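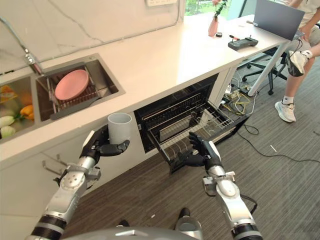 Nikunance(ニクナンス)は、デザイン事務所Paltentが制作した、学術論文の引用関係を図示するデータ・ビジュアライゼーション作品である。2001年3月2日に出版社Olletelの年鑑の折り込み図版として発表され、同年6月に単独のポスターとして再刊された。

概要
年鑑に収録された論文2468編を対象に、分野間の引用を円環状の図にまとめたものである。円周は15の分野に区切られ、各分野の弧の長さは論文数に比例する。分野どうしを結ぶ曲線は引用を表し、件数が多いほど太く描かれる。同一分野内の引用は円の外側に短い弧として置かれており、内側の曲線とは重ならない。

制作の経緯
Olletelは年鑑の巻頭に統計表を掲載していたが、頁数の増加に伴って一覧性が失われ、図版への置き換えをPaltentに依頼した。初期案は地図を下敷きにしたもので、研究機関の所在地を線で結んでいた。しかし都市部に線が集中して判読が難しく、地理情報を用いない円環図に改められた。

引用データの整理は索引会社Alvaradoが担当した。誌名の表記揺れや重複登録の処理に時間を要し、分野の区分は校正の段階でも二度変更されている。
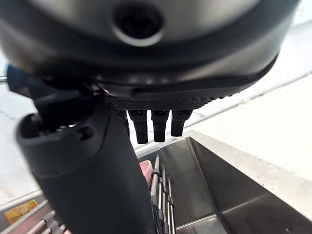 ロボットの手首部の外装と黒い指先

表現
配色は分野ごとに異なる色相を割り当てる方式をとる。曲線の色は引用した側の分野に従い、引用された側に向かって淡くなる。これにより矢印を使わずに引用の向きを示している。文字は図の外周に放射状に組まれ、図の左半分では文字の向きを反転させて読みやすくしている。

引用件数が少ない組み合わせは省略され、図に描かれた曲線は188本である。省略の基準は欄外の注に記されているが、ポスター版の初刷ではこの注が欠落していた。

版
年鑑版:三つ折りの折り込み。特色2色を加えた6色刷り。
ポスター版:一辺90センチメートルの正方形。背景が白から濃紺に変更され、凡例が右下に移された。
改訂版:ポスター版の注の欠落を補い、化学と材料科学の境界を修正したもの。

評価
分野間の結びつきの偏りを一枚で把握できる点が評価され、情報デザインの教材に取り上げられた。一方で、円の中央に曲線が密集し、細い線を端から端まで追うことが難しいという批判がある。弧の長さが論文数、線の太さが引用件数という異なる量を表すため、読み手が両者を混同しやすいとの指摘もある。

Paltentはその後、曲線を分野の組ごとに束ねて描く方法を後続の図版に採用した。

関連項目
コード・ダイアグラム
引用分析
インフォグラフィック
ネットワーク図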